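3.2 排练间里的“走神”：乐队怎样把一段噪音变成一首歌

写到这一节我得先交代一下自己的位置。我在 Broltholm 这支乐队里弹过两个冬天的合成器，后来才开始写关于他们的论文，所以下面的“田野材料”里有一部分其实就是我自己的手忙脚乱。审稿的朋友建议我把第一人称去掉，我试了一个下午，删完以后整节读起来像设备说明书，只好又加了回来。

先说 Broltholm 的工作方式。他们没有主唱写好歌再带来排练这回事，也不记谱。通常是鼓手先到，把镲片架好，随便敲点什么；贝斯进来的时候鼓已经变了两三轮；吉他手 Aleksandra Chmielewska 总是最后一个插上线，而且插上以后要弹很久的单音，同一个音，只动踏板。我第一次参加时以为她在调音，很礼貌地等着，等了好长一阵，才发现录音机早就开了，大家已经“在歌里”了（那段录音里能听见我咳嗽，后来他们居然没剪）。

这种状态他们自己叫“走神”。我在访谈里追问过这个词，得到的解释互相打架。鼓手说走神就是手还在动、脑子去想晚饭；Aleksandra 很不同意，她说那叫偷懒，走神是“耳朵走得比手远”。我比较喜欢她的说法，不过从录音来看，两种情况恐怕都有，而且有时候晚饭派弹得更好。

既有的即兴音乐研究大多关心互动：谁给了信号，谁接住了，谁没接住。这套办法用在爵士四重奏上很顺手，因为乐手之间有眼神，有轮流独奏的次序，有一张大家都知道的和声图。放到迷幻氛围摇滚这边就有点使不上劲。Broltholm 排练时灯关得很暗，几个人基本都低着头看自己的踏板，我几乎找不到可以编码的眼神。我最初做的那张互动表，大半格子都是空的，看着挺丧气的。

于是我换了个办法，从声音的“厚度”入手。我说的厚度很朴素：某一时刻有几层持续音叠在一起，哪一层在最前面，哪一层已经退成背景。听的时候我用铅笔在纸上画横线，一层一条，线粗就是声音靠前，线细就是快听不见了。画完一首，纸上像一片被风吹过的芦苇。这个办法谈不上精确，但它有个好处，就是乐手自己看得懂。我把图带回排练间，贝斯手看了一眼就指着其中一条说，这条不对，那时候我已经没在弹了，是混响还在响。 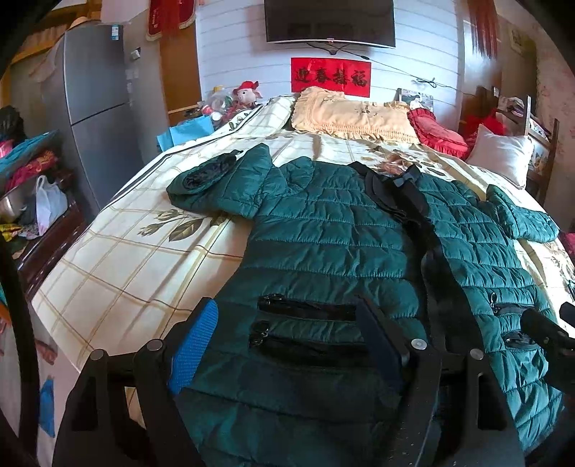

混响的问题后来成了这一节的核心。Broltholm 用的主要效果器是一台 Pulline，老机器，延迟可以拉得特别长，长到前一个人的尾音会盖住后一个人的开头。在这样的条件下，“谁在演奏”就变得很难回答。一个音可能是吉他手放进去的，可她放完就去喝水了，声音自己在机器里转，贝斯再根据转出来的东西往下走。你要说这是吉他和贝斯的互动，也行；你要说这是贝斯和一台机器的互动，好像也行。我和几位乐手为这个争过很多次，争到后来贝斯手说，你写论文你定吧，我只管它好不好听。

我的处理办法是把“放入”和“在场”分开记。放入是指有人动手弹了、按了、拧了；在场是指声音还听得见，不管有没有人管它。分开以后，排练录音里一些以前说不清的地方就清楚多了。拿他们后来最常演的那首《Wuner》来说，现场听众普遍觉得中段是“全乐队一起爆发”，我自己坐在台下也这么觉得，鸡皮疙瘩都起来了！可是按放入来记，中段恰恰是动手最少的一段，吉他几乎没有新的动作，鼓手只守着一个很简单的型，真正撑起那面墙的是前面积下来的尾音。也就是说，听众听到的高潮，有很大一块是几个人早先存进去的。

《Wuner》的成形过程我跟得比较完整，值得多说几句。它最早只是一次排练结尾的残渣，大家已经在收线了，Pulline 忘了关，里面还转着一小段下行的音。Aleksandra 蹲在地上卷线，卷着卷着跟着哼了起来，鼓手又坐了回去。那天的录音到这里质量很差，话筒大概已经被人碰歪了。隔了一周，他们想把它重新弹出来，怎么弹都不对，速度对了味道不对，味道有一点了又像在模仿自己。我的笔记里那天只写了一行字：“很累，披萨冷。”

转机出现在他们放弃“弹对”以后。他们干脆把那段很差的录音直接送进效果器，当作第一层，然后在上面弹新的。原来的残渣就这样留在了成品里，发行版开头那一点沙沙的底噪，就是当晚收线的声音。我很喜欢这个细节，每次放给学生听都要暂停下来讲，讲到他们开始看手机为止。

成品录音是在 Forsyth 录音棚做的，一共进棚3次。第一次几乎全部作废，原因很有意思：录音师按常规给每个人做了隔离，各戴耳机，声音干干净净，结果大家弹得像在各自家里练习。乐手们抱怨“听不见房间”。第二次把隔板撤了，鼓声漏进所有话筒，录音师脸色不太好看，但那种互相淹没的感觉回来了。最后一次主要是补人声。说是人声，其实歌词只有2句，而且混得很靠后，很多听众听了几年都以为那是键盘。

这里牵涉到一个我在上一节提过、但没展开的问题，就是所谓“梦幻感”从哪里来。乐评里用这个词用得很随便，混响多一点就梦幻，女声轻一点也梦幻。从我画的那些图来看，Broltholm 的歌里让人觉得像做梦的地方，往往出现在放入和在场对不上的时候：声音很满，可是你找不到谁在弹；或者台上的人明明在用力，声音却慢半拍才到。听众的眼睛和耳朵各收到一份消息，两份消息合不拢，人就恍惚了。这个说法目前主要靠现场观察和事后聊天来支撑，我不敢把话说满，尤其是只听唱片的人根本看不见乐手，他们的恍惚得另找解释。

为了检查自己是不是一厢情愿，我请 Aleksandra 把全部排练录音的标注过了一遍，放入的记录总共752条。她改动的地方比我预想的多，改得也很不客气，有些我标成“有意进入”的音，她在旁边写“手滑”。2025年1月17日我们在她家厨房里把分歧较大的段落重新听了一遍，一边听一边吵，最后定下来的规则是：乐手自己说手滑的，仍然算放入，但另加一个记号。理由也简单，手滑进去的音一样会在机器里转，后面的人一样得对付它。

这条规则带来一个我事先没料到的观察。加了手滑记号的音，留到成品里的并不少，《Wuner》那段下行的第二个音就是。Aleksandra 说她本来要按的是低一品的位置，冷天手指发僵，按高了。后来每次演出她都得故意按“错”，按了这么久，反倒再也弹不出当初想弹的那个版本。

至于这套记法能不能搬到别的乐队身上，我目前只拿一支邻近城市的后摇乐队试过，他们不用长延迟，放入和在场几乎重合，画出来的图规规矩矩，没多少可说的。我猜它更适合依赖循环和长尾音的音乐，下一节会换到现场演出的材料，看看舞台返送出毛病的时候，这些乐手靠什么知道自己还在同一首歌里。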